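June, early, coffee still too hot to drink

I finally got to the laundry mountain! It has been sitting there since I got back from Nedcombe and I kept walking past it like it was furniture, but last night I decided the whole lot was going on the bed and nothing would come off again until it was folded.

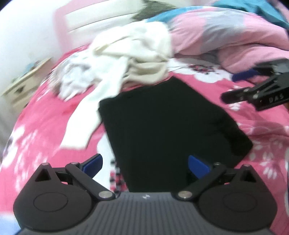

Black things first, always. I don't know when I started doing it this way but I love it. You lay one out flat, smooth it from the middle with both hands, bring the sides in, fold it up from the bottom, and there's a neat little dark square where there used to be a rag. And against the pink bedspread with the big white flowers you can see every edge! When I had the navy cover on I used to lose black shirts on it completely and find them again at bedtime with my feet.

The whites and creams I left in their heap for later, because sleeves take me forever. I've tried the fold from the Sumovlow leaflet (sleeves straight back, then in thirds) and I've tried my own way, which is sleeves crossed over the front as if the shirt is cold, and mine wins. It isn't as flat but it stays together when I carry it down the hall.

Put on the radio play from Jostach while I worked, the one with the lighthouse, and got so caught up in it that I folded the same black top twice. Still have no idea who took the boat. Part 2 is tonight and I can't wait.

The comforter I just rolled and shoved to the back with the teal blanket. I was going to fold that too, but a rolled comforter makes a very good wall for stopping things sliding off, so it stayed.

Things I want to remember for next time. Turn everything right side out BEFORE it goes in the wash. Stop keeping the cream top with the stretched neck, I am never going to wear it. Anything patterned gets its own pile, since it never matches a stack anyway and I like seeing the colors together when I open the drawer.

Oh, and the drawers! I bought the Frerichs dividers, the 16 inch ones, and they fit. I had measured the drawer with a piece of string and a lot of hope, so I was ready to be sending them back. The black things now stand up on their ends in a row and I can see all of them at once. I opened and closed that drawer far more times than I needed to. Went back this morning before the coffee was made and opened it again.

Still to do: socks (a whole evening by themselves), the hall closet, and find out where the lavender bags went. I think they're in the suitcase. Walked to the store and back afterward in the last of the light, windows open everywhere, somebody frying onions. Slept like a log.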